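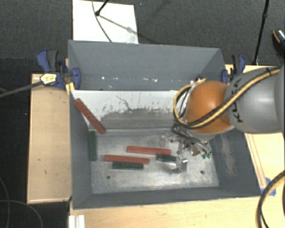 Prise de barres dans un bac gris, avec un bras KUKA.

Préparer le budget d'une cellule de prise en bac

On me demande souvent combien coûte « le robot », et je réponds toujours par une autre question : et le reste ? Prenez un café, on va remplir le tableau ensemble, ligne par ligne (c'est moins pénible qu'il n'y paraît, promis !).

1. Commencez par les pièces. Notez leur longueur, leur poids, et surtout la façon dont elles arrivent : rangées, en vrac, appuyées contre une paroi. Une barre couchée au fond et une barre penchée dans un coin ne demandent pas la même pince, et c'est la plus difficile des deux qui fixe votre budget.

2. Chiffrez ensuite le bac et son maintien. Deux serre-joints, un de chaque côté, suffisent très bien pour les essais. Chez Horkov, nous avions oublié cette ligne et payé 239 euros de bridage en urgence, un mois de novembre, port compris.

3. Passez à la pince. Demandez au moins deux devis, avec doigts de rechange. Celui de Bovholm, pour nous, montait à 3777 euros hors taxes, doigts compris mais sans les flexibles, alors lisez bien les petites lignes.

4. N'oubliez pas les câbles ! Ils courent le long du bras, ils bougent avec lui et ils finissent par s'user. Prévoyez un jeu complet d'avance, plus les colliers.

5. Ajoutez une marge d'environ 20 % pour l'intégration. Štefánia Jurčo, qui tient nos achats, voulait moins la première année ; depuis, c'est elle qui me la rappelle.

6. Enfin, comptez 4 semaines d'essais avec vos vraies pièces avant de signer la commande définitive, et faites inscrire ce délai dans le devis de l'intégrateur.

Pour la ligne « formation », j'y reviendrai dans une autre page, il y a vraiment trop à dire.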